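Drawer Opening with a Two-Arm Robot: Grasp Planning and Contact Monitoring

Janelle Navarro and Crisanto Tiongson
Final project report, 5/30/21

1. Goal

The aim of this project was to write the software that lets a two-arm robot find a drawer, grip its bar handle, pull the drawer open and keep the rest of the kitchen table intact. We did not build any hardware. The low-level joint controller, Pace, was supplied by the lab, and everything above it is ours.

2. Software structure

The code is split into three processes that talk over a message bus.

Herkska is the perception node. It takes the color images from the head camera and the fixed cameras, segments the handle and fits a line to the dark pixels inside the mask. The line gives the handle's long axis, and the grasp frame is placed at its midpoint.

Horkham is the planner. It gets the grasp frame, samples approach poses in front of the handle and keeps the ones that have an inverse kinematics solution for the chosen arm. The other arm is treated as an obstacle. Our first version ignored this and produced plans where the two elbows met over the middle of the table, so we stopped using it after one afternoon.

The third process is a state machine with the states SEARCH, APPROACH, CLOSE, PULL and RELEASE. It also handles timeouts.

3. The pull

A drawer moves on a straight line, so we first commanded a straight line. The problem is that the line comes from the perceived handle axis, and a small angle error makes the slide bind after a few centimeters. Motor current rises and Pace stops the arm.

We replaced the fixed line with a compliant pull. The wrist is stiff along the pull direction and soft across it. Every 14 ms the planner compares the commanded wrist position with the measured one, takes the sideways difference and turns the pull direction a little toward it. The gain was tuned by hand. If it is too high, the wrist starts to swing from side to side, and if it is too low the slide binds as before.

PULL ends when the wrist has traveled the distance set in the config file or when current passes the stop threshold.

4. Data and logging

We recorded 1490 frames for the handle segmenter and held out 400 of them for testing. All labels were drawn by the two of us in Toston, a small labeling tool that Crisanto wrote in September for another class. Frames where the gripper covers most of the handle were labeled too, but the line fit uses only the part that can be seen. During APPROACH we freeze the grasp frame at the last good estimate, because the fit gets worse as the fingers get close.

The table was kept cluttered on purpose. A clean table made the segmenter look better than it was, and dark parts of other objects, such as wire mesh, were the most common false detections.

5. Known problems

The planner has no model of the mugs on the mug tree except a bounding box, which is larger than it needs to be and removes some good approach poses. Herkska and the state machine also use different clocks. We correct this with a fixed offset measured at startup. It drifts during long sessions, and the fix for now is to restart both nodes.

Closing the drawer is not implemented. The state machine has an empty PUSH state for it.

6. Setup 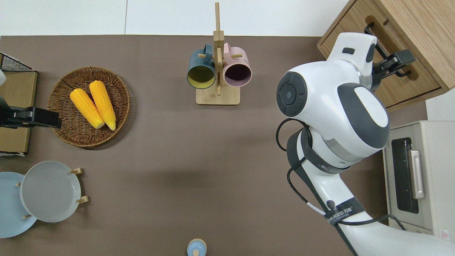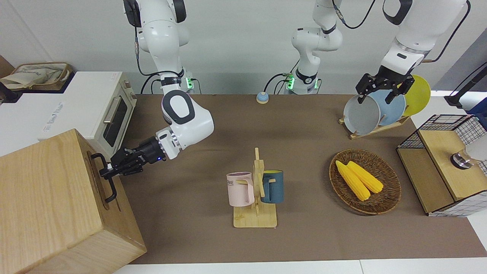
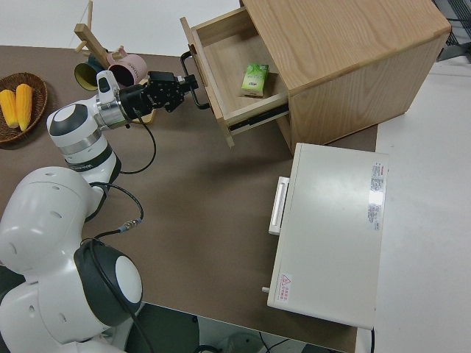

Figure 2. Robot at the kitchen table, with the basket of corn and the mug tree among the clutter. The drawer is partway open in the last view.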